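## 4. Importer un jeu de tests dans Mumeo

Mumeo promet une reprise « sans perte » des campagnes créées sous Plelard. Prenez la formule avec prudence : les cas de test passent, les pièces jointes beaucoup moins. Gardez l'ancien projet en lecture seule tant que vous n'avez pas tout comparé.

1. Dans Plelard, ouvrez **Projet > Exporter** et choisissez le format CSV. Le format « natif » figure aussi dans la liste, mais Mumeo le refuse une fois sur deux.
2. Notez le nombre de cas affiché en bas de l'écran d'export.
3. Connectez-vous à Mumeo avec un compte gestionnaire.
4. Cliquez sur **Importer**, puis sélectionnez le fichier.
5. Associez les colonnes à la main. L'association automatique confond volontiers *Priorité* et *Gravité*.

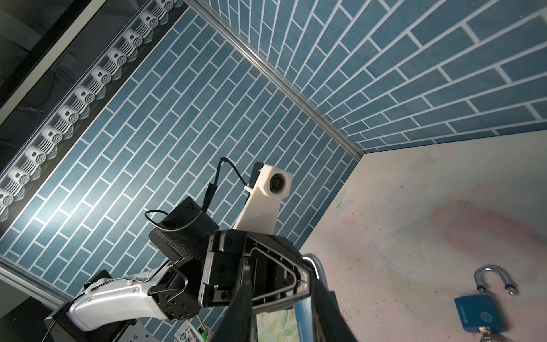
6. Lancez l'import et attendez le rapport. La barre de progression s'arrête souvent à mi-parcours ; ne rechargez pas la page.
7. Comparez le total avec celui de l'étape 2.

> **Attention.** Le message « Import réussi » indique que le fichier a été lu, rien de plus. Sur le projet Camargo, il s'est affiché pour 2846 cas exportés, alors que 196 manquaient à l'arrivée.

**Note.** Les cas rejetés sont rangés dans l'onglet *Journal*, code 346 (champ obligatoire vide). Corrigez le CSV et réimportez uniquement ces lignes, sinon vous obtiendrez des doublons que Mumeo ne sait pas fusionner.

Le connecteur Hendetti est censé automatiser tout cela. Noemi Fiore l'a essayé en mai : les étapes 5 et 7 restent à faire à la main.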